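Open Day at Drekano: Frequently Asked Questions

What will I see?
People folding and moving clothes with hand-held grippers, one in each hand. Jeans are our usual start. 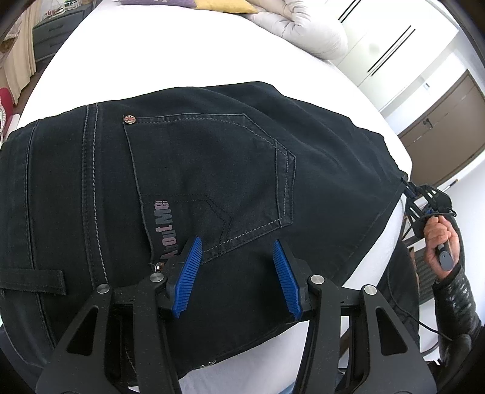 Visitor Bulletin, No. 2

Can I try it?
Yes. One turn takes 90 seconds. Please hold the cloth softly, the fingers close quickly.
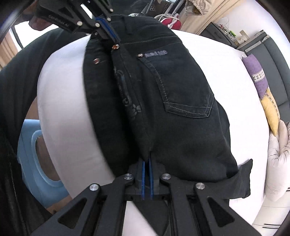 Heavy cloth is more difficult than a shirt, so do not worry if it slips.

Do I need to book?
Yes, we have 80 places. The next open day is in October.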